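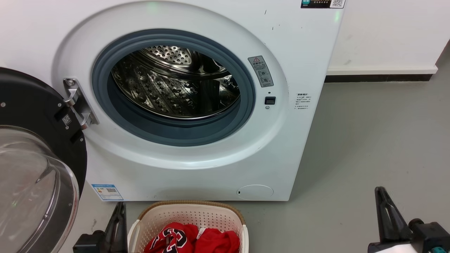 *Front loader with the door open and a basket of red clothing in front.*

## Keeping towels soft in hard water

Towels go stiff when detergent and limescale build up in the loops. Fabric softener makes it worse over time, as it coats the cotton and stops it soaking up water.

**Washing**

- Use less powder than you think. For a normal load of towels I use 2 level scoops.
- Fill the drum loosely. You should be able to get your hand in on top of the load.
- Wash at 60 if they have been used by anyone with a cold, otherwise 40 is fine.
- Once a month, put a cup of white vinegar in the softener drawer and run the towels with no powder at all. Never mix vinegar with bleach.

New towels shed a lot. Wash them on their own the first few times, dark colours especially.

**Drying**

Give each towel a good hard shake before it goes on the line - five or six flaps, held by the short end. It lifts the loops. If you dry indoors, keep them off the radiator, which bakes them flat. An airer near an open window takes longer but the towels feel better. Ten minutes in a tumble dryer at the end will finish them off nicely.

**Storing**

Make sure they are bone dry before folding. Kiri Maihi in Modthorpe rolls hers and stands them on end, and they take up less of the shelf that way.

Old towels can be cut into floor cloths. Zigzag the edges or they fray.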